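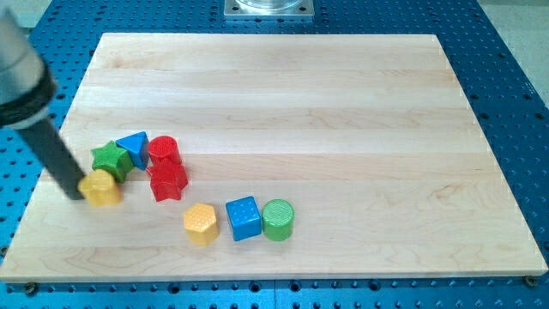 Pushing a toy block across a board tells you very little about whether an arm can be trusted with anything else, Éabha Quinlan wrote on our first draft, and she asked us to say so before giving any numbers. We agree with her more than we did when the build began. The claim we set out to check, made in the Venham build notes and repeated in a good many forum posts since, is that an arm put together in a shared workshop can sort mixed shapes by pushing alone, with one rigid finger and no grasping. Our reading of the results is that it can move them. Sorting is a stronger word than we are willing to use.

Figure 4. The pushing board and mixed shape blocks, with the black finger at one of the yellow hexagons.

4.2 Bench trials at Damside

The bench follows the Venham notes where we could follow them. The work surface is a maple board laid on a perforated metal table (Figure 4). The notes call for a coated panel and give no reason for the choice. We had maple. It has seams between the glued strips, and we spent most of December worrying that blocks would catch on them. Sanding the board a second time made no difference that we could measure, so we stopped worrying, but a reader with a rougher board should not lean on our result.

The blocks are ordinary shape-sorter toys in plastic, with textured tops. We did not weigh them, and we wish we had. A star and a cylinder of the same color behave very differently under a side push, and the notes treat them as equal for scoring.

The arm was driven by Wundent, a planner written by members of the Damside workshop and kept deliberately small. Given a block's position and a target region, it picks a contact point, brings the finger down beside the block and pushes in a straight line. After each stroke it looks again and decides whether to go on. It has no model of friction. When a block turns under the finger, Wundent simply sees a block in the wrong place and tries again from another side.

We logged 1,861 strokes over the whole trial period. Of these, 1,002 left the target block closer to its region than it had been. Put that way the figure sounds respectable, and the Venham notes report theirs in just that form. We think the measure is weak. A stroke that moves a block a hair closer counts the same as one that carries it all the way, and a stroke that helps one block while knocking its neighbor out of place is not penalized at all. A patient enough planner could collect "good" strokes all day and never finish a layout.

We therefore also scored whole layouts. A layout was finished when every block lay inside its region, with no stroke limit but a time limit of 40 minutes. Wundent finished 17 of them. The last full session, on 03/06/2023, finished none – the same code, the same board and, as far as we know, the same settings as the session before it. We have no explanation we would defend. A loose collar on the finger was suggested, and someone did tighten it afterward, but nobody checked it first.

Round blocks caused less trouble than we expected while they stood upright. The stars were worse. If the finger lands in the notch between two points, the block tracks well; if it lands on a point, the block spins, and the next contact is close to guesswork. Crowding matters too. With two blocks nearly touching, there may be no free side from which to push one without moving the other, and Wundent has no notion of clearing space first. The Gallagher rule, which always starts with the outermost block, was added late in the trials. It may have helped. We changed the lighting in the same week, so we cannot separate the two and will not try.

What would change our minds is a second bench, built by people who had no hand in this one, scored on finished layouts and reported with its bad days included. The stroke logs and the scoring script are available to any workshop that wants to attempt it. Section 4.3 repeats the trials with a single block on the board, where the planner does better and the claim is correspondingly smaller.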